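Sevari Match Ball, size 5
Reviewed by Tharindu Navaratnam

I bought two of these in December for our over-35s side, after the club's old balls had gone egg-shaped. They have now been through 17 matches and most of our training sessions, all on the same council pitch and the small artificial one behind it.

Out of the box the ball feels firm and a bit slick. It needed a few sessions before anyone was happy heading it. After that the touch softened, and short passing along the ground has been very good. Long balls hold their line in wind better than the Fukik we used last season, which drifted badly.
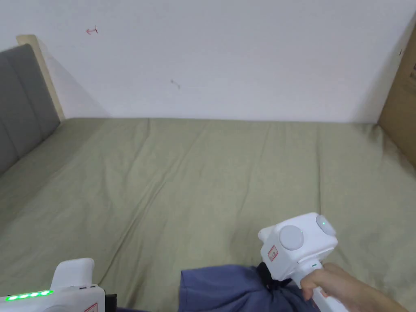
Air retention is the best part. I top them up before every second match, and only by a couple of strokes of the pump. The Fukik needed air at halftime.

The outer cover is less impressive. On grass it wipes clean and still looks fine. The ball we use most on the artificial pitch has scuffed along three of the seams, and the printed logo is almost gone. It hasn't affected the flight yet, but I would not buy this ball for artificial turf alone.

Magnus Moncrieff, our goalkeeper, doesn't like it in the rain. He says it skids off his gloves, and he dropped two crosses against Bernance that he would normally catch. The outfield players haven't complained.

Price is fair for a match ball, though the valve adapter is sold separately and the box doesn't say so. Check that before you order.

Good: shape, flight, holds air
Bad: slippery when wet, seams scuff on artificial turf
Would I buy it again: yes, for grass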